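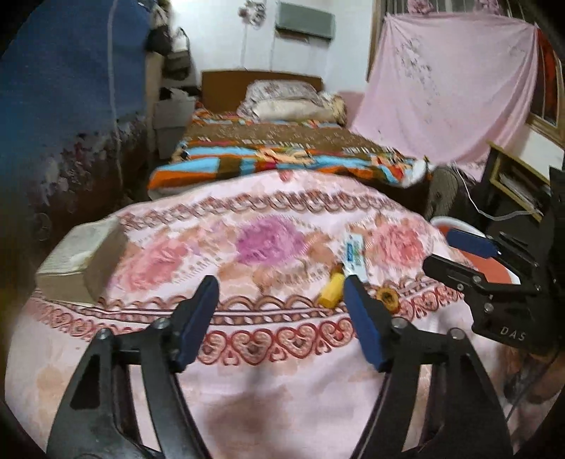
Travel > Slow Trips > Islands

We use cookies to keep this site running. Read our cookie notice.

The Slow Boat to Trultolport

I missed the 1530 ferry by two minutes, and I blame the cheese toast at Menzies. If you've ever stood in that café by the dock with a plate in your hand, you'll know how it goes (they melt the butter into the bread first!). The next boat was at 6, so I bought a crossword book and another coffee and watched the gulls bully each other.

Most people do Trultolport in August, when the harbor is packed and you can't get a table anywhere. I went in September and had whole beaches to myself – well, me and one very damp spaniel. The crossing takes 40 minutes and the wind comes straight through your coat, so sit on the left side, behind the stairs.

My plan for the island was no plan. I walked out to the old salt sheds, got lost coming back, and ate chips on a wall. Evenings were for reading, and I've grown very fond of the kind of room where someone picked the bedding because they liked it, like a pink bedspread printed with big roses. Give me that over hotel white any night of the year.

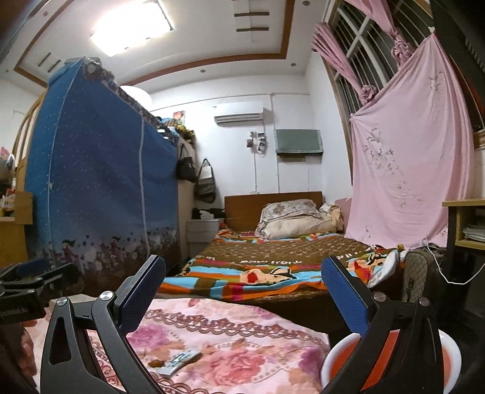
The Clastico bus runs up to Stondeo twice a day, and the driver will let you off at the cliff path if you ask nicely. Take cash. The last boat home leaves before supper, and yes, I nearly missed that one too.

Print this page | E-mail to a friend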